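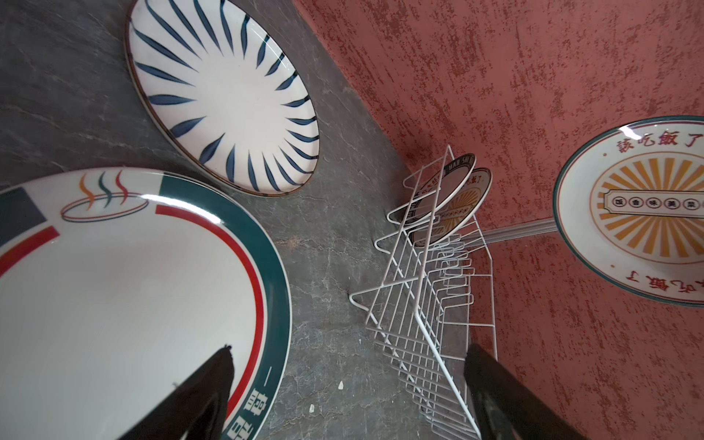
Figure 6-1. Wrist camera view at the large plate, with the dish rack on the right.

6. Recording the plate and rack task

Section 6 covers recording by hand guidance on the Josov recorder. It assumes that the arm has been homed, the wrist camera has been focused as in section 4, and the operator has finished the practice runs in section 5. If you are using the older Hondosell pendant, the button names differ - see the table at the back of the manual.

6.1 Before you start

1. Clear the counter of anything that is not part of the task. Things fixed to the wall stay where they are.
2. Set the dish rack on the counter within reach of the arm. Check that all of its feet touch the counter and that it does not rock when you press on a corner.
3. Wipe the plates and the gripper fingers with a dry cloth. Check the fingertips. A little fraying on the covering is fine, but change it if bare metal or plastic shows through.
4. Open the task list and choose Peltetti / Plates / Rack. The recorder loads the prompt text and the time limit.
5. Look at the live wrist view. Both gripper fingers should show at the lower part of the picture. If only one shows, the camera bracket has slipped. Go back to 4.3.
6. Check free disk space. The recorder will not start an episode with less than 19 GB free, and it gives no warning before it reaches that point.

Note: Do not tidy the background between episodes. Patterned plates, a colored wall and veined stone are all good material for training. What causes trouble is a background that changes halfway through an episode.

CAUTION: Ceramic plates chip and break. Wear eye protection and closed shoes. Keep your free hand out of the space between the gripper and the rack whenever the arm is powered.

6.2 Arranging the plates

Change the arrangement every few episodes. A model trained on one arrangement learns where the plate was, and it will reach for that spot after the plate has been moved.

1. Put at least one plate flat on the counter and at least one upright in the rack, unless the prompt says otherwise.
2. Mix sizes. Large plates partly fill the wrist view and hide the counter, and the model needs to see that happen.
3. Mix rims. Plain white, banded and printed plates should all turn up over a session.
4. Turn printed plates to a different angle each time you put them down. Lettering should not always face the same way.
5. Press NEW LAYOUT on the recorder. It takes a still from each camera and starts a new layout number.

If you forget step 5 the episodes are still usable, but they will be filed under the previous layout. Write the episode numbers on the log sheet so they can be moved later.

6.3 Recording an episode

1. Move the arm to the start pose and let go of it. Wait for the steady green light.
2. Press RECORD. The prompt is read out once.
3. Guide the arm toward the plate at an even speed. Do not stop on the way to think. If you are unsure of the path, press CANCEL, practice it, and start over.
4. For a plate lying flat, bring the fingers to the rim with one finger above and one below. You may need to approach at the edge of the counter or lift the rim slightly with the lower fingertip.
5. For a plate standing in the rack, come down with the fingers open and one on each side of the plate. Keep the fingers in line with the gap between the dividers so that they do not catch on the wires.

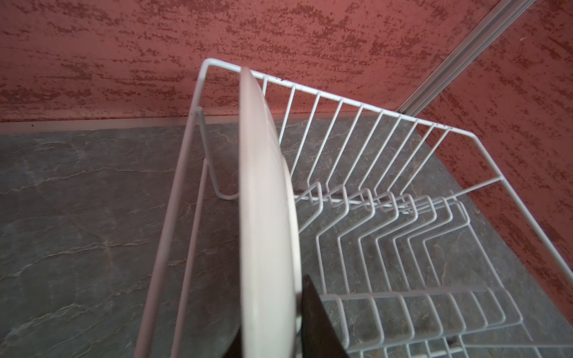
6. Close slowly until both fingers touch the plate, then squeeze the trigger to the second stop. The second stop is set at 1000 on the force scale at the factory. For thin or light plates, set it to 700 under Gripper / Limits before the session and put it back afterward.
7. Pause for a short beat with the plate held. The pause marks the grasp in the recording and makes the episode much easier to split later.
8. When taking a plate out, lift it along its own tilt until the lower edge is clear of the dividers, and only then move sideways. When putting one in, do the same in reverse.
9. Open the fingers fully before backing away. A half-open gripper will drag the plate or tip it against the next divider.
10. Return to the start pose and press STOP.

CAUTION: If the rack starts to slide, let go of the trigger and stop guiding. Do not hold the rack down with your hand while the arm is moving. Press CANCEL and seat the rack again as in 6.1, step 2.

6.4 Marking the result

The recorder asks for a mark after each STOP. Choose one.

GOOD - the plate ended where the prompt asked and nothing else was disturbed.
RECOVERED - the first grasp slipped or missed and you corrected it in the same episode. Keep these. They are worth having, provided the correction was smooth.
FAILED - the plate did not get there. Keep it if the arm motion was sensible.
DISCARD - a hand or sleeve crossed the wrist camera, someone bumped the counter, or the prompt did not match what you did.

Mark the episode by what happened and leave aside how it felt. Operators tend to be hard on themselves in the first hour and easy on themselves in the last.

6.5 Known problems

The wrist view freezes but the episode keeps running. The camera cable is strained at the elbow. Discard, refit the clip, and rerun the sync check in 4.6.

Error 1968 on STOP. The joint log and the video are different lengths. The episode is saved but locked. Restart the recorder and choose REPAIR. If the error comes back on the next episode, stop the session and call the site lead.

White rack wires wash out in the picture. Exposure is set too high for a dark counter. Lower it until you can tell one divider from the next at the far end of the rack, then lock it. Do not use auto exposure - it shifts as the plate moves across the view.

Plate turns between the fingers. The grip is too close to the rim, or the fingertips are dusty. Take hold further in and clean the tips.

6.6 Ending the session

1. Press END SESSION and leave the recorder on until the upload bar is full. A long session may take some time.
2. Power the arm down in the rest pose with the gripper empty.
3. Fill in the log sheet: operator, layout numbers, force setting, anything discarded and the cause.
4. Put the force limit back if you changed it.

Sites on the Sandhu network upload to the shared store and can skip the drive swap in section 7. The force settings in 6.3 were revised in March by Belmiro Serrano and replace the ones on the laminated card.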